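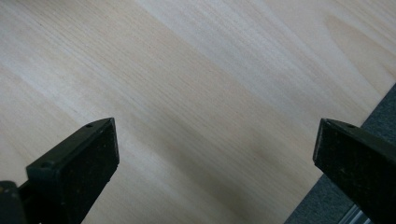

Solange asked whether she ought to wipe pale wood across the grain or along it, and I'm so glad she did, as I went the wrong way for years!

## Wiping down a pale wooden surface

1. Wring a soft cloth out in warm water until it stops dripping (a bit more than you'd think).
2. Follow the grain in long, easy strokes, even where it runs on the diagonal.
3. Dry it straight away with a clean tea towel, going the same direction.

Stubborn smudges get a drop of dish soap on the cloth.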